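Folding and sorting help wanted at Lolteo, Saturdays and two weekday evenings

Hi, I'm Sakda Sriwong and I run the back table at Lolteo, the secondhand clothing shop on Rorkirlow Street. We take in a lot of denim (like, a LOT of denim!) and I need one more pair of hands to help me get it checked, folded and out on the shelves.

You'd be going through bags, looking for busted zippers and worn knees, tagging sizes, and folding everything our way: flat on the table, back side up, smooth it out, leg over leg, then in thirds. I'm picky about the fold, but I'll teach you, and most people have it down after their first shift. A slow day is 80 pairs, and in May we can hit 200.

Shifts are four hours and you'll be on your feet for most of it. There's a radio, decent coffee, and 40 percent off anything in the store. No experience needed. Teens are welcome if you're 16 or older.
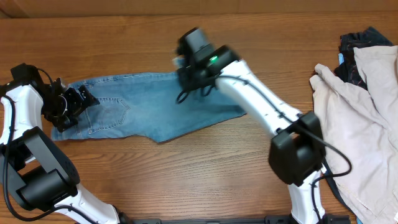 Light-blue jeans on the table, back side up.

To apply, stop in and ask for me or Heriberto Rosales, or leave a note at the register with your name, phone number and the days you can work. We'd love someone who can start in January 2021.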